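**Shirt folding demos: keep the messy starts?**

**indby_arm:** We have 3,151 demos in the Pametti set, nearly all starting from a flat shirt. I want 200 from crumpled starts. Wrist view from today:

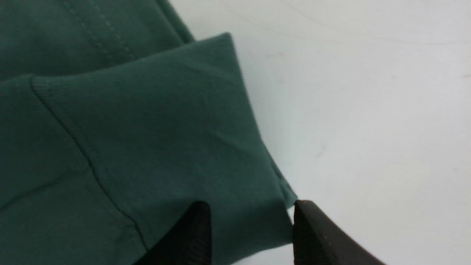 *Green shirt, fingers either side of the edge*

**wei_k:** I'd skip it. Operators hesitate on crumpled cloth and the policy copies the hesitation. We trained on 16 hours of that at Brovuson and got an arm that hovers.

**indby_arm:** Did you trim the pauses?

**wei_k:** No. Trimming made the motion jumpy.

**tolpin:** Disagree with skipping. Flat starts only get you a flat-start robot. Tag the messy ones so you can change the mix later.
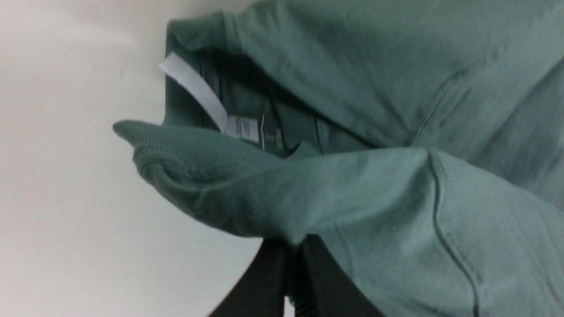 Also log which part the operator grabs first. Collar and hem grabs need different follow-ups, and we lost 2 weeks sorting that out by hand.

**indby_arm:** OK, adding a start tag and a first-grasp tag. Pauses stay in for now.

**wei_k:** Fine, but hold some out for testing.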